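### 3.2 Données et périmètre

L'enquête porte sur les trajets en limousine et en minibus privatisés proposés par deux exploitants, Flaltance et Kiltent, dans l'agglomération de Gorkum. Nous avons retenu 215 réservations de groupe passées en juin, dont 174 comportaient un horaire de retour fixé à l'avance. Les courses vers la gare, facturées au forfait, ont été écartées.
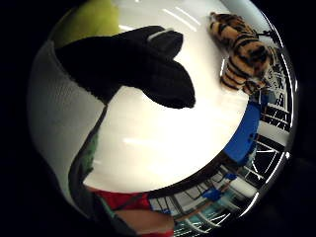
**Figure 5.** Surface blanche et objet en tissu noir muni d'une étiquette claire.

Le temps d'attente du véhicule est compté à partir de l'heure convenue avec le client. Quand le chauffeur n'a pas saisi l'heure de départ, nous reprenons celle du relevé de péage. Les montants s'entendent hors pourboire.

Pour les retours après minuit, le prix médian atteint quelque 600 euros chez Kiltent. L'écart avec Flaltance tient surtout au minimum de location, plus long en soirée. L'indice de Zinchenko, calculé sur les mêmes réservations, donne un classement identique des créneaux horaires.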